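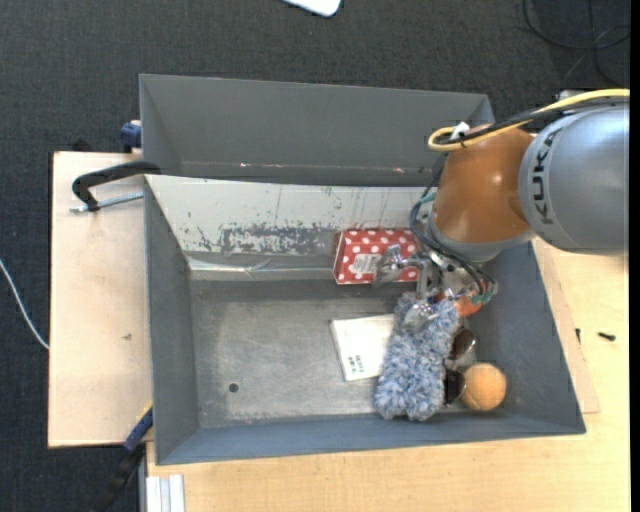 Grey bin with the duster, the spotty red box and the flat white packet. April, mid-morning.

Filed under: Bench Notes / Stock & Storage / Odds and ends

April, 10.20 am, tea going cold

Finally got onto the mixed goods bins. I've been putting this off because the list and the shelves stopped agreeing some time over summer, and every time I opened the spreadsheet I closed it again. Anyway! Started with the grey bins on the light wooden table and worked from there.

The duster first, as it's the one everybody grumbles about. It's the shaggy blue and white one, speckled all the way through, and it takes up a ridiculous amount of room for something that weighs next to nothing. I tried measuring it properly for the list and gave up on width. Depends how you've fluffed it. Squash it under your palm and it's a slim thing you could post, let go and it's back to being a small pet. For now I've put down length only, 40 cm laid out on the steel rule, and "soft, varies" in the width column. Tsion won't like that. Tsion, if you're reading this, come and measure it yourself and I'll type in whatever you get.

It really only wants to go in lengthwise, fat end towards the wall. Crossways it springs up and sits on top of everything else, and then whatever's underneath disappears. I found a packet of sponges under it last week that we'd already written off as lost (they're back on the list, sorry about the re-order).

Red box with the white polka dots: this one's a pleasure. Square corners, flat faces, barcode label on the big face where you can get at it. I put it on the kitchen scales and got 324 g, took it off, put it back on, 324 again. More of these please. The only thing I'd say is that it ends up against the wall of the bin nearly every time and you lose sight of the label if it's turned the other way, so I've been laying it big face up. Not a rule, I just like it.

The old list had it down as "gift box, red", with no mention of the dots, and we also own a plain red one that came in the Lestavis carton. You can guess how that went. I've renamed them "red box, dotty" and "red box, plain" and written the names on the shelf edge in pencil. If anyone has a strong view on "dotty" versus "polka" now's the time, I'm about to print labels.

11.05

The flat white packet. Trickier than it looks, because it's white and flat and so are half the things in the Chala order. There's a bit of dark print towards one edge and that's your lot as far as telling it apart from across the room goes. It slides under things too. I had it on the bottom with the duster half over it and someone walking past asked me where it was. Fair enough.

Two options for it as I see it:

- add a coloured dot sticker to both faces (cheap, quick, but then it isn't the same item we photographed for the catalogue)
- leave it alone and put up with it being a nuisance to find

Leaning towards leaving it alone. A mixed bin is supposed to be a bit of a nuisance, and if I start putting stickers on everything that's awkward we'll end up with a shelf of stickers. But I did put a pencil tick on the shelf edge where it lives, between the envelopes and the tea towels.

Bins themselves. I gave one of the grey ones a wipe out with a damp cloth before starting and got a surprising amount of blue fluff off the bottom corners. So the duster is shedding, or has been. Took it outside and gave it a good shake over the garden bed, and that got rid of a fair bit more. Will see if it settles down. If not, Dastholm do one in a shorter pile and we could swap, but I'd rather keep this one as it's such a good awkward shape and we've got all those older notes that mention it.

Also wrote bin numbers on masking tape and stuck them on the outside short ends. I know we've got the proper label holders from Lindley somewhere. I looked in the drawer under the sink, the drawer under that, and the box marked LABELS, which has batteries in it. Masking tape for now.

11.40

Had a go at a few different arrangements with the same three things, just by hand, to see how the lot sits:

Duster down one side, box against the far wall, packet flat on the floor of the bin. Neatest of the lot and everything can be found.

Packet on top of the box. Fine until you nudge the bin, then the packet's on the floor anyway.

Box on top of the duster. Looks stable, isn't. The duster pushes back and the box tips over after a bit. Rather fun to watch but I wouldn't leave it overnight.

I'll put the first one on the sheet as the usual and mark the other 2 as "if you feel like it".

To do after lunch:
- type up the new names before I forget which is which
- ask Tsion Beyene whether the Lestavis carton had a packing slip, and if the plain red box was ever weighed
- batteries out of the LABELS box
- check the duster for fluff again at the end of the day and note it on this page
- more masking tape, we're down to the last bit of the roll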